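Protokoll der Hausversammlung, Montag, 26. Januar

Ort: Gemeinschaftsküche im Erdgeschoss, Haus Hasov
Beginn: nach der Tagesschau, also später als eingeladen

TOP 1: Protokoll vom Dezember
Wird genehmigt. Der Antrag, das Wort "Geschrei" durch "Aussprache" zu ersetzen, findet eine knappe Mehrheit.

TOP 2: Heizkosten
Die Nachzahlung an die Hausverwaltung Ninel beträgt 3498 Euro. Umgelegt wird wie immer nach Wohnfläche. Das Erdgeschoss findet das ungerecht, das Dachgeschoss findet es überfällig. Ein Vorschlag, nach gefühlter Temperatur abzurechnen, wird nicht weiter verfolgt. Die Verwaltung soll schriftlich erklären, warum der Keller beheizt wird.

TOP 3: Gemeinschaftsküche
Der Putzplan hängt seit Dezember wieder, allerdings hinter der Tür. Er zieht an den Kühlschrank um. Fürs Abwischen des Tisches ist künftig zuständig, wer zuletzt daran gesessen hat. Scheuermilch ist auf der Tischplatte ab sofort verboten, Kratzer hat sie genug. Gegen Krümel und sonstige Kleinteile hilft ein feuchter Lappen. Ein solcher wird angeschafft.
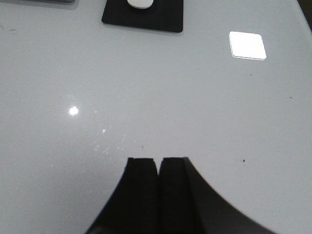 TOP 4: Waschmaschine
Die alte Magsi schleudert nur noch, wenn man sie dabei festhält. Die Reparatur würde 198 Euro kosten, ohne Anfahrt. Nach längerer Debatte über Würde und Alter von Haushaltsgeräten wird die Reparatur beschlossen, bei zwei Enthaltungen. Bis dahin bitte keine Teppiche - auch keine kleinen.

TOP 5: Sommerfest
Das Fest soll wieder Fluvamby heißen. Woher der Name kommt, bleibt ungeklärt, abgeschafft werden darf er trotzdem nicht. Budget: 100 Euro und alles, was noch im Keller steht. Die Musikfrage wird vertagt, wie in den Vorjahren.

TOP 6: Verschiedenes
Im Fahrradkeller stehen 12 Räder ohne Besitzer, darunter eines ohne Räder. Wer bis Ende des Monats keinen Zettel an sein Rad hängt, findet es im Hof wieder.
Der Schlüssel zum Trockenraum fehlt weiterhin. Der Trockenraum ist offen.

Ende der Sitzung: kurz vor der Nachtruhe. Nächster Termin per Aushang.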